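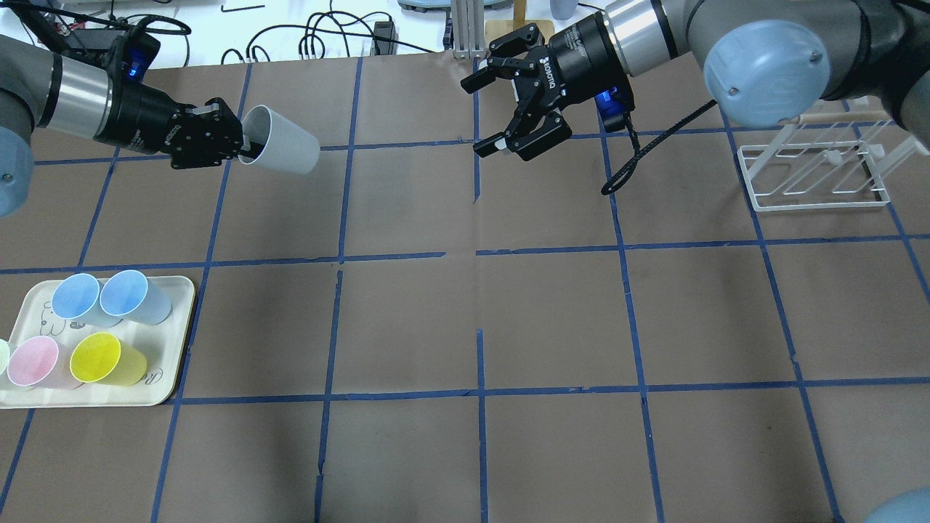
Rollbridge Table Kit: Gallery and Notes

Rollbridge is a two-arm tabletop package for labs and workshops that want to try handling tasks before they pay for a full cell. Tuominen puts it together, and we rent it out and support it from Milusham. The gallery covers household-item work on the standard taped table. Notes on the kit and the rental terms are mixed in with the photos, as most people who ask for one ask for the other.

Cup pickup, two arms. The left gripper has a white plastic cup held sideways, and the right one is open. The other cups are lying on their sides on the serving tray at lower left.

The grippers are black Robotiq two-finger units, one on each arm. Cups are the first job we set up with a new customer. They're light and cheap, and a cup on its side needs a different grasp from one standing up, so a team finds the weak spots in its program early. Start with one color if you're using vision, then mix them.

The table surface is brown paper with blue painter's tape laid out in a grid. Tape is part of the kit and so is the paper. The grid is for people more than for the arms: an operator can say "two cells left" and put a tray back close to where it was. It doesn't need to be perfect. Small gaps between strips are fine, and our own tables have plenty of them. Change the paper when it starts to lift at the edges.

What comes with a rental:

Two arms with grippers, mounted and cabled
Control boxes and power supplies
Aluminum frame and rails
Paper, tape and a starter set of cups, trays and racks
10 printed task sheets, easiest first
One day of setup and training on site

You supply the room, the power and a desk next to the table. Leave more desk than you think you need. The pendant has to be where the operator can reach it without leaning over the work surface, and cables take up whatever space is left.

Tray work from the side camera. A yellow, a pink and a pale cream-green cup stand mouth up along the right half of a beige tray, with the gripper over its left edge. The teach pendant is on the desk to the left.

Hemi Fairweather does most of our site setups and wrote the task sheets. His advice for tray work is to leave half the tray clear on the first day. Crowded trays come later, around sheet six, and by then the operator usually knows

how much room the fingers need to open.

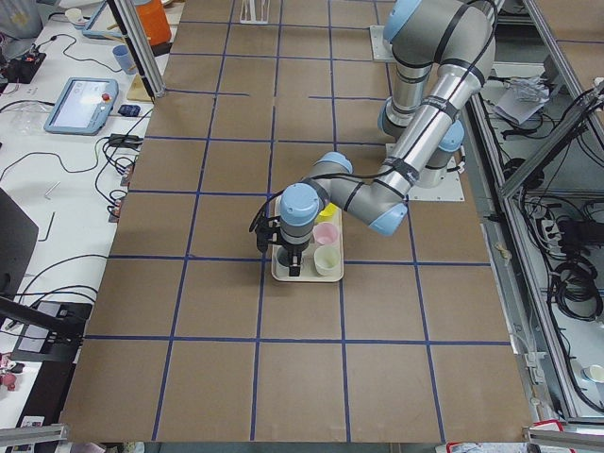
He also has people run the same move slowly until it's boring before they touch the speed setting - it saves a lot of chasing cups across the floor. Most groups are through the first four sheets by the end of the second day. The rack sheets take longer.

Racks are harder than trays for two reasons. The prongs leave less room around the item, and a wire rack is light enough to shift if a finger brushes it. We suggest taping the rack down for the first few runs and taking the tape off once the approach path is settled. Long, thin items such as rods and spoon handles go on after that.

Wrist camera, rack task. A cream-colored rod lies across the white wire rack, with its rounded end past the prongs. The other arm's gripper is at right.

Wrist views are useful for exactly this kind of job. A side camera gives you the layout of the table, but it can't always see past the arm. The wrist view comes out turned on its side in our standard mounting. You can rotate it in the viewer, or leave it alone and get used to it, as Rhys Tawhiri in our Drolilville office has.

Rates and booking

The rental is $1,667 a month with a deposit of $1,000, returned when the kit comes back complete. Cups, paper and tape count as supplies and you don't have to return them. The shortest rental is one month. March is already full at Milusham, but Drolilville still has a kit open. Phones are answered from 9 in the morning at both offices.

Damage to a gripper finger is charged at the cost of the part. Ordinary scuffs are not charged.

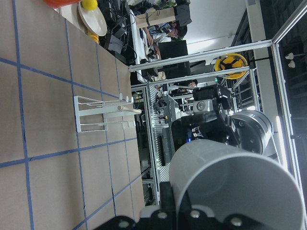 Can we use our own objects instead of the starter set?

Most customers do after the first week. Send Hemi a list with sizes and weights before you begin, and he'll mark anything the grippers are likely to have trouble with. Glass and anything full of liquid should wait until your team has finished all the task sheets.

To book or ask about dates, call either office and say which room the table will go in and how wide the door is. The frame ships assembled.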